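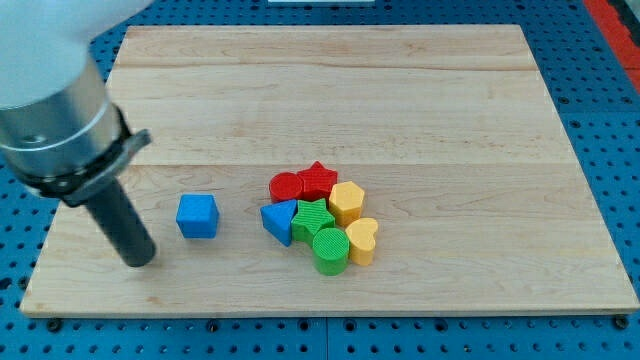 Page last changed: Jun 25, 2025

Stetura Learning Center
Shape Blocks and Table Activity Materials: Inspection Checklist with Comments

Completed by: Larysa Bondarchuk, Materials and Rooms
Reviewed by: Orysia Romaniuk, Program Safety
Location: Perkance Room, activity bench and adjoining shelves
Inspection type: Scheduled, full

Scope

This checklist covers the colored shape blocks, the wooden board on which they are set out, the blue perforated work surface under the board, and the storage and cleaning arrangements for the set. Electrical outlets, lighting and exits are covered by the room checklist and are not repeated.

Each item is marked Pass, Pass with comment, Action required, or Not applicable. An item marked Action required stays open until the reviewer has initialed it.

Section A. Wooden board

A1. Top surface free of splinters and raised grain.
Pass. Checked by hand with and across the grain. The small dark speckles in the pale wood are level with the surface and are not to be recorded as damage.

A2. Glued joints closed along their full length.
Pass with comment. The seam across the middle of the board is tight. The fainter seam toward the far side can be felt with a fingernail at one end. It does not catch a cloth. Recheck in October.

A3. Front edge smooth.
Pass. The edge was sanded after the previous inspection and no further work is needed.

A4. Corners free of sharp points.
Pass with comment. One rear corner is slightly sharper than the others. Rounding it is recommended when the board is next taken out for refinishing. The board may remain in use until then.

A5. Board lies flat and does not rock.
Pass. Pressed at each corner in turn with no movement.

A6. Finish sound, with no flaking or tacky areas.
Pass.

Section B. Work surface

B1. Perforated surface secure and level.
Pass.

B2. Holes free of debris.
Action required. Crumbs and eraser dust were found in the holes along the wall side. Vacuum with the narrow nozzle. Do not use compressed air, as this moves the debris under the surface.

B3. Board does not slide when pushed from the front.
Pass with comment. The board held under firm hand pressure. The non-slip pads beneath it are beginning to harden, and replacements have been requested from Hrytsenko.

B4. Area around the bench free of trip hazards.
Pass. Floor clear on both sides, stools pushed in.

Section C. Shape blocks

C1. Set complete against the inventory sheet.
Action required. The inventory sheet lists 77 pieces for the room as a whole, including the sets kept on the shelves. Two could not be located. The blocks normally kept on the bench are all present, so the shortage is in the shelf sets. Staff are asked to look in the soft play area before replacements are ordered.

C2. No cracks, chips or splits.
Pass. Every block was turned and all faces were examined under the bench lamp. The blue cube was queried at the last inspection because of a mark on one face. The mark came off with soap and water and the entry is closed.

C3. Edges and corners rounded, with no burrs.
Pass.

C4. Color sound, with no peeling or transfer.
Pass. Rubbed with a damp white cloth. No color came off.

C5. Size suitable for the age group using the room.
Pass. All bench blocks were tried in the small parts cylinder and none fit inside. This test must be repeated whenever a block is added or replaced, including replacements of the same model.

C6. No pieces from other sets mixed in.
Pass with comment. A peg from the Cotoreck threading set was found in the block bin and has been returned to its own container.

Section D. Storage and cleaning

D1. Storage bin intact, with lid and label.
Pass with comment. The label is legible but lifting at one side. Replace at the next print run.

D2. Blocks cleaned according to the schedule.
Action required. The cleaning log has no signature for the most recent entry. The blocks appeared clean, but an unsigned entry is treated as not done. Clean again and sign.

D3. Blocks fully dry before the bin is closed.
Pass. The drying rack is in place beside the sink and in regular use.

D4. Board wiped with a damp cloth only.
Pass. Staff are reminded that the board must not be soaked or left under wet items. Standing water will open the joints noted under A2.

Summary of open actions

B2. Vacuum the perforated surface. Assigned to room staff. Due before the next session.
C1. Search for the missing pieces and report to Materials and Rooms. Assigned to room staff.
D2. Clean the blocks again and sign the log. Assigned to the closing shift.

Reviewer's comments

The board and the bench blocks are approved for continued use. The signature missing under D2 is a repeat finding, and the closing shift lead has been informed in writing. If the log is incomplete at the next inspection, the blocks will be withdrawn from the room until a full cleaning has been recorded.

The rear corner described under A4 should be added to the refinishing list now so that it is not overlooked. I have asked for the inventory sheet to be divided by location, with a separate line for the bench, before the October recheck.

O. Romaniuk

Copies to: Room file, Materials and Rooms, Program Safety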